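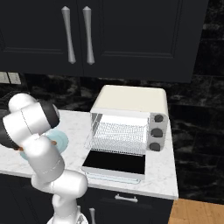 Arm cell, upkeep meeting. Present: Skye Forsyth (chair), Dehua Hou, Suqin Yin (minutes). Wenjie Jia sent regrets and 4 pages of notes.

1. Wrist offset. Dehua re-entered it in the simulation. The old value was Edmund's guess, which had served us bravely.

2. Oven door. Arm speed near the open door stays at 50 percent - Skye would like 70, and was heard politely.

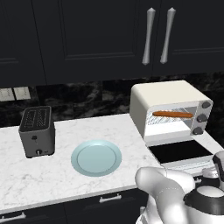 Virkham, 17 July 2018

3. Gripper. Finger limits to be reset before the next plate run. Action: Dehua, again.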